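Sixty-one kitchens and a very stubborn pie tin

So I finally have something to show for the spring, and it's a result I didn't expect to like as much as I do.

If you've been reading along since February you know the setup. We train one policy entirely in simulated kitchens, and the thing I keep poking at is how much the kitchens themselves matter. Everybody in my corner randomizes like crazy: new cabinets, new tile, new counters, new stove, every single episode. I did too! It's the default in our config and I'd never questioned it. Then Thenmozhi Suvarna asked me over lunch what would happen if we left the wallpaper alone and spent all that variety on how the object sits in the gripper, and I didn't have an answer, which bugged me for a week.

The idea is simple enough that I'm a little embarrassed it took me this long. When you collect demonstrations, the grasp is nearly always nice. The person driving the arm picks the thing up well because people are good at that. So the policy only ever sees nice grasps, and the first time it ends up with a tin held at a funny angle it has no clue what to do next. We call the fix "grasp jitter" (Eilidh Urquhart's name, she gets full credit). At a random point in the episode we pause the simulator, rotate or slide the object a bit relative to the fingers, check that nothing is poking through anything else, and let it run. Then a planner works out the rest of the motion from that new pose, and that goes into the training set as if it had been a demo all along.

Sounds easy. The "check that nothing is poking through anything else" part ate most of April. Flat plates are fine. Mugs are mostly fine. Fluted pie tins are a nightmare, because our collision mesh was treating all those little ridges as one smooth cone, so the checker would happily approve poses where the rim was sunk a few millimeters into the gripper. Then you press play and the physics engine flings the tin across the kitchen. I laughed the first time. By the tenth I'd stopped laughing and rebuilt the mesh.

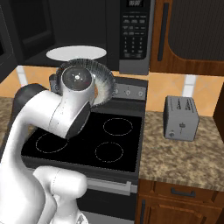

The other headache was clearance. Stoves with a microwave hung over them give you a pretty low ceiling to work under, and jitter that's harmless over an open counter can leave the planner with nowhere to go. My first version just threw those episodes out. Bad move! I was quietly deleting exactly the hard cases I wanted, and the policy was getting better everywhere except the stove. Innes MacKinnon spotted it in the logs. Now, if the planner fails, we shrink the jitter by half and try again, up to 3 times, before giving up on the episode.

Okay, numbers. All of this is on held-out kitchens, 61 layouts the policy never trained on, same robot, same task list. The full visual randomization baseline finished 61 percent of the pick-and-place tasks (yes, the same number twice, I triple-checked, it's a coincidence). With grasp jitter and only 7 kitchen styles in training, we got to 89 percent. I reran it with fresh seeds because I didn't believe it, and it held up.

What surprised me is where the gain came from. I'd assumed it would mostly be the final placement, and there's some of that, but the bigger change is in the middle of the motion. The old policy would freeze when the object slipped, or it would carry on as if nothing had happened and clip something on the way past. The new one adjusts its wrist and keeps going. You can see it in the joint traces, a little correction and then back to business.

Stuff that still doesn't work: anything with liquid (we don't simulate it, so jitter there is meaningless), anything very light, and lids. Lids are awful. Also, I haven't touched a real robot with this yet, so please don't email me asking if it transfers. I don't know! Ermanno Russo has offered me time on his arm later in the summer, and I'll post whatever happens, including if it's ugly.

I'm cleaning up the code now. The jitter part is small and doesn't depend on our simulator much, so if you've got your own setup you could probably bolt it on in an afternoon. The mesh tools are a bigger mess and will come later. If you have a decent way of handling thin ridged objects without blowing up the collision checks, I would love to hear it, the comments are open.

Next post is the ablation on jitter size, once the last batch of runs is done.

Contact | © 2026 Paraskevi Dimitriou | Back to top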